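Catonley Display Hire – Gallery: Panels and Boards

By Juniper Pettigrew
Last updated 30th September

We use cookies to remember your gallery settings. By continuing to browse you accept our cookie policy.

This page covers the flat boards and panels held at the Catonley store, with notes on surface, handling and setup. It is meant for exhibitors who have booked a bay and want to know what they will be working with before they arrive. Dimensions are on the hire sheet sent with each booking and are not repeated in these notes. The entries follow the order of the catalog, with walls first, then flooring, then loose boards.

Bay walls. The standard bay is lined with light wooden panels. The faces are left bare so that the grain shows under side lighting. Fixings go into the top rail only. Screws and staples in the panel face are charged as damage, and low-tack tape is the only adhesive allowed. Exhibitors who need a heavier fixing should ask for a freestanding frame when they book.

Joints between panels. Panels meet edge to edge and are pulled tight from behind. A small step at the joint is normal after a few seasons of hire. Reginald Mahmoud checks each run with a straightedge before handover and will pack out any panel that sits proud by more than 2 mm.

Flooring. Bays are carpeted in gray stripe. The stripe hides scuffs well and also gives a sight line when boards are being set out. Lay out from the stripe and check against the back wall – the two do not always agree, and the wall is the one visitors notice. Heavy stands should go on spreader pads, which are kept with the floor tape.

Loose boards, general. Loose boards are hired in blue, white and charcoal. All three colors have a matte face, which keeps glare down under spotlights but marks easily from greasy fingers. Wipe with a dry cloth first. If the mark stays, use a cloth dampened with water and work in one direction. Solvent leaves a shiny patch that cannot be removed, and the board then has to be refaced.

Lifting and carrying. Large boards are carried on edge. Keep one hand under the lower edge and the other flat on the face, well in from the corner. Corners take nearly all of the damage we record. A crushed corner can be filled and painted on the white boards, but on the blue the repair shows as a darker spot.

Standing a board in a bay. Bring the board in at a slant, lower corner first, and set that corner down on the carpet before straightening. Once upright, push it back with an open palm until it meets the wall. Do not drag it along the floor, as the carpet edge will lift. Trinity Kapoor has written a one-page setup guide, available at the hire desk.

Storage. Boards are racked vertically with felt between the faces. The Stirnow racks we installed in June hold 40 boards each, and the older racks are now used for offcuts and end pieces. Charcoal boards are kept nearest the door because they go out most often.

Color matching. The blue is mixed for us in small batches, and there is a slight difference between batches. For a run of 3 or more boards, ask Miyuki Tamura for a matched set. Batch numbers are written on the back edge in pencil. Under warm lighting the difference is hard to see. Under daylight tubes it is plain.

Returns. Boards come back clean, dry and free of tape. A deposit of $200 is held per bay and released after inspection. 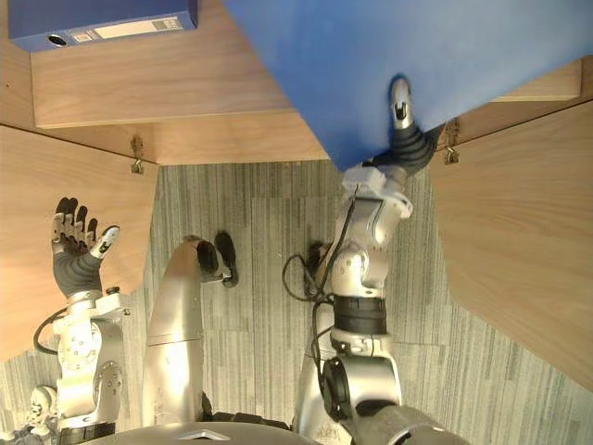
Inspection is done at the store on the day of return, and exhibitors are welcome to attend. Queries about deductions go to Marisol Bellamy at the hire desk, with the booking number and the batch number of the board concerned.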